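4장. 매트 깔기, 컵 놓기

Samon 격자 매트 세트 / 설치·사용 안내 (2월 수정본)

3장까지 끝냈으면 여기부터. 상자 안 내용물 확인은 2장에 있음. 급한 분은 4.1이랑 4.3만 읽어도 일단 쓸 수는 있음. 나머지는 나중에라도 꼭.

4.1 시작 전에

필요한 것: 매트, 컵, 마른 천 두 장, 물기 꼭 짠 천 한 장, 종이테이프 조금. 자는 없어도 됨. 매트 선이 자 노릇을 함.

작업대는 평평해야 함. 컵을 눕혀서 쓰는 단계가 있어서 상판이 기울면 컵이 저 혼자 구름. 다리 높이 조절되는 작업대면 먼저 맞추고, 안 되면 다리 밑에 종이를 접어 끼울 것. 매트 밑에는 끼우지 말 것. 매트가 들떠서 선이 휨.

주의: 상판에 먼지나 모래알이 남은 채로 깔면 그 자리가 볼록하게 올라옴. 깔고 나서는 못 고침. 다시 걷어야 함.

4.2 매트 깔기

1. 상판을 젖은 천으로 한 번, 마른 천으로 한 번. 모서리까지.

2. 다 마를 때까지 그냥 둘 것. 드라이어 쓰지 말 것.

3. 매트를 말린 방향 반대로 살짝 한 번 말았다가 펴기. 접으면 안 됨. 한번 접힌 자국은 안 없어짐.

4. 격자 인쇄면이 위로. 뒤집어 까는 경우가 의외로 많음. 선이 안 보이면 뒤집힌 것.

5. 벽 쪽 끝선부터 맞춤. 벽과 나란한지 양쪽 끝에서 확인. 앞쪽 끝부터 맞추면 뒤로 갈수록 틀어져서 결국 다시 하게 됨.

6. 가운데에서 바깥으로 손바닥으로 밀어 공기를 뺌. 손톱 금지.

7. 네 모서리를 종이테이프로 임시 고정. 테이프가 격자선을 덮지 않게.

8. 하룻밤 두기. 바쁘면 한 시간이라도. 모서리가 다시 말려 올라오면 그 모서리만 책 같은 걸로 눌러두고 다음 단계로.

참고: 벽이 밝은 색이면 매트 뒤쪽 끝선이 잘 보여서 편함. 벽 색이 매트와 비슷하면 끝선을 따라 종이테이프를 길게 한 줄 붙여둘 것.
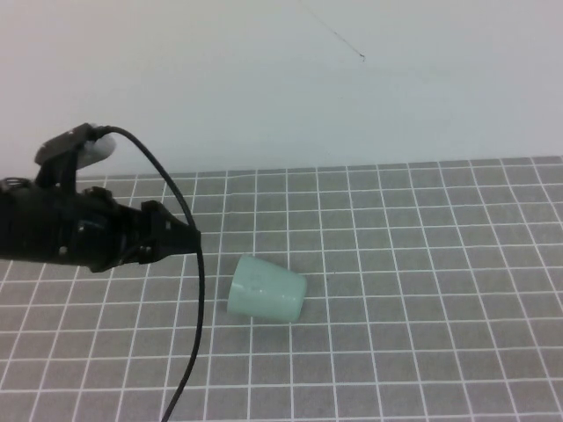 그림 4-1. 흰 벽 앞에 깐 격자 매트. 컵은 눕힌 상태.

4.3 컵 놓기

컵은 세트에 하나. 용량 176 ml. 아가리가 넓고 바닥이 좁은 모양이라 세울 때와 눕힐 때 요령이 다름.

세워 놓기

1. 컵 바닥을 천으로 한 번 닦음. 물기가 있으면 매트에 붙었다가 떨어질 때 넘어짐.

2. 격자선 두 개가 만나는 점을 하나 정하고, 바닥 한가운데가 그 위에 오게. 위에서 내려다보면서 맞출 것. 옆에서 보면 꼭 어긋남.

3. 손을 뗄 때 위로 곧장. 옆으로 빼면 소매에 걸려 넘어감.

눕혀 놓기

1. 격자선 하나를 기준선으로 정함. 가로선이 편함.

2. 컵을 천천히 눕힘. 떨어뜨리지 말것.

3. 아가리는 왼쪽, 바닥은 오른쪽. 이 안내서의 설명은 이 방향 기준으로 썼음 (그림 4-1의 컵은 반대 방향). 반대로 두고 싶으면 그래도 되는데, 그럼 4.5의 표는 좌우를 바꿔 읽어야 함.

4. 손을 떼고 셋을 셈. 움직이면 다시. 컵이 위아래 굵기가 달라서 구를 때 똑바로 안 가고 둥글게 돎. 굴러간 컵을 급하게 잡다가 매트를 끌고 가는 일이 있으니 그냥 멈출 때까지 둘 것.

5. 멈춘 자리가 기준선에서 벗어났으면 컵을 밀지 말고 들어서 다시 놓기. 밀면 매트에 자국이 남음.

주의: 안에 뭐가 들어 있으면 절대 눕히지 말 것. 당연한 소리 같지만 문의가 제일 많음. 쌀, 콩, 구슬도 마찬가지. 다 비우고.

주의: 컵 두 개를 겹쳐 보관했다면 안 빠질 때 비틀지 말 것. 바깥 컵만 미지근한 물에 잠깐 담그면 빠짐.

4.4 자국, 얼룩

컵 바깥면이 무광이라 손자국과 긁힌 자국이 잘 보이는 편. 특히 옆면 한가운데, 손이 제일 많이 가는 자리. 회색으로 흐릿하게 번진 정도면 쓰는 데 문제 없음. 그래도 거슬리면 아래대로.

1. 먼저 마른 천. 이걸로 지워지면 끝.

2. 안 지워지면 미지근한 물에 주방세제 한 방울. 부드러운 천으로 한 방향으로만 닦기. 둥글게 문지르면 그 부분만 반들반들해져서 더 티 남.

3. 깨끗히 헹구고 엎어서 말림. 안쪽까지 마른 다음에 매트로.

4. 그래도 남아 있으면 얼룩이 아니라 긁힌 자국. 더 문지르지 말고 그대로 쓸 것.

쓰면 안 되는 것: 철수세미, 연마제, 아세톤, 매직블럭. 매직블럭 쓰고 문의하는 분이 계속 있는데, 표면이 깎인 건 되돌릴 방법이 없음.

매트 쪽은 더 조심. 젖은 천으로 닦되 선을 따라서. 선을 가로질러 세게 문지르면 인쇄가 옅어짐. 볼펜 자국은 바로 닦으면 대부분 지워지고, 며칠 지난 건 어려움.

컵을 다 닦았으면 다시 눕혀서 마지막으로 자리 확인. 연한 민트색이라 회색 매트 위에서 윤곽이 잘 보임. 아래 방향대로면 맞음.
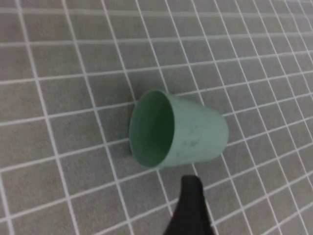 4.5 잘 안 될 때

컵이 자꾸 구름
작업대 수평부터. 4.1로 돌아갈 것. 수평이 맞는데도 구르면 매트 밑에 뭐가 들어간 것. 손바닥으로 쓸어보면 걸리는 데가 있음.

아가리 쪽이 아래로 처짐 (왼쪽)
작업대 왼쪽이 낮음. 왼쪽 다리 밑에 종이 한 장씩 추가.

바닥 쪽이 아래로 처짐 (오른쪽)
반대로. 오른쪽 다리.

매트 모서리가 말림
날이 추우면 흔함. 따뜻한 방에 펴두고 책으로 눌러서 하룻밤. 히터 앞에 두면 안되요.

격자선이 휘어 보임
매트가 당겨진 채로 고정된 것. 테이프 네 개 다 떼고 4.2의 5번부터. 하나만 떼서 고치려고 하면 다른 쪽이 휨.

컵 안쪽이 바깥보다 진하게 보임
정상. 안쪽은 빛이 덜 들어가서 그림자가 짐. 불량 아님, 교환 대상도 아님.

컵에 금이 감
바로 사용 중지. 테이프로 붙여 쓰지 말 것. 교체품 주문은 4.6.

4.6 보관, 교체

짧게 쉴 때는 매트는 깔아둔 채로, 컵은 세워서. 눕혀두면 누가 지나가다 치고 감.

오래 안 쓸 때는 매트를 인쇄면이 바깥으로 오게 말아서 통에. 고무줄 금지, 줄 자국 남음. 컵은 통 안에 넣지 말고 따로. 햇빛 드는 창가는 피할 것. 색이 빠짐.

교체품은 Naltevia 부품 창구에서. 매트는 부품 번호 191, 컵은 2084. 예전 Beltum판 안내서에 적힌 번호는 이제 안 받음. Thiele 받침판을 같이 쓰는 경우는 매트 크기가 다르니 주문할 때 꼭 적을 것.

배송비는 개수 상관없이 3,000원. 컵만 하나 시켜도 같음. 재고가 없으면 주문 화면에 입고 예정이 뜨고, 안 뜨면 그냥 있는 것.

다음: 5장. 매트 두 장 이어 붙이기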